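Two grippers, one wrist camera, and a lot of paper

12/12/2019

I have been promising a proper write-up of the gripper comparison since June, and I finally have a free evening and a big mug of tea, so let's go. If you only came for the verdict, I'm keeping the Duvex fingers on the arm, but the Omico set is closer than I expected and I may well change my mind by spring.

Both sets bolt onto the same wrist plate (bless whoever decided that!), and I ran them both from the Olivares controller, which I've grumbled about on this blog before and have slowly grown fond of. The Omico fingers took me 16 minutes to swap in. The Duvex took 13, mostly because I had already found the right hex key by then.

I picked paper because paper is mean. A block will forgive you for coming in a little crooked, but a thin page slides off and curls and does whatever it likes. So I laid brochures out on the gridded sheet and worked my way through 61 tries with each set, and I spent nearly as much time looking at the wrist camera pictures as I did at the fingers themselves. 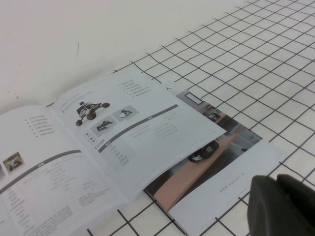
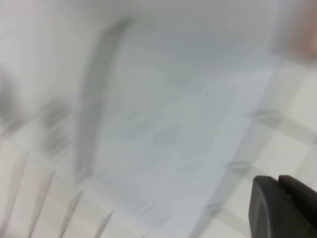
Two from the wrist camera, with the gripper in the bottom right corner both times.

The second one is what I mean when I complain about blur. The gripper stays nice and crisp and the rest goes to soup, grid lines included, so there isn't much in it for the software to hang on to. In the first you can at least pick out the rover on the booklet page and read the AgileX web address on the brochure next to it, although the fine print is hopeless.

I've tried a shorter exposure with the Fasisow lamp turned all the way up, and I like it, but the lamp is big and I keep bumping it with my elbow. A better camera is on the wish list, right under a better chair.

Next up is a longer run, 1,000 grasps if my patience holds, and I'd like to try thicker card too. If you have a favorite finger pad for glossy paper, please leave me a comment!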